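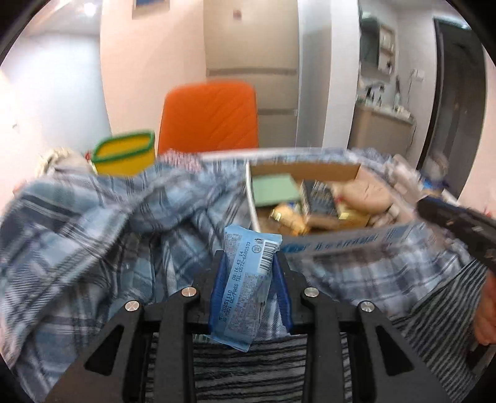
Diarmuid Ó Riain | 22/02/2025 | Filed under: workbench, money

I have now priced the next round of hand-held grippers for Urnach three times, and the gripper itself is the easy line. Kulari quotes 519 per unit, pads fitted. Brophy is cheaper but sells the pads apart, at 157 a set, and after the second set the saving is gone.

Pads are where I underbudgeted last time. The ribbed kind holds a thin flat packet by pinching it from both sides, and most of our list is packets, small boxes and cloth. I had planned on one spare set per gripper for the year. The new sheet has 3.

Second line: pairs. A good part of the work is done with two grippers over one table, so an odd number of units is a waste. I rounded down to two for this order, plus the pads, and left the third unit for August.

Third line: the things to be picked up. This costs very little and always gets left off. Shallow cardboard boxes, a few shirts, tissue packets, whatever is in the kitchen drawer. I put it under consumables and stopped arguing with myself.
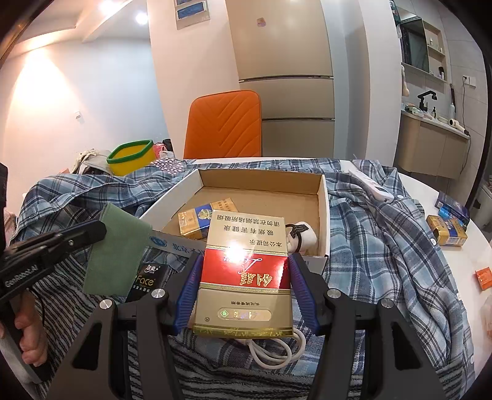

Is it worth paying for the Kistano service plan on top?

For two units, I would skip it and keep the same money for pads and pivot pins. The plan covers the linkage, and on my units the linkage has not been what fails. At six or more units I would ask for a new quote.

The total with shipping comes to 1,656, before tax. Kulari holds its price for a month – Brophy would not put a date on theirs. I still need a lead time on the pads in writing before I send the order.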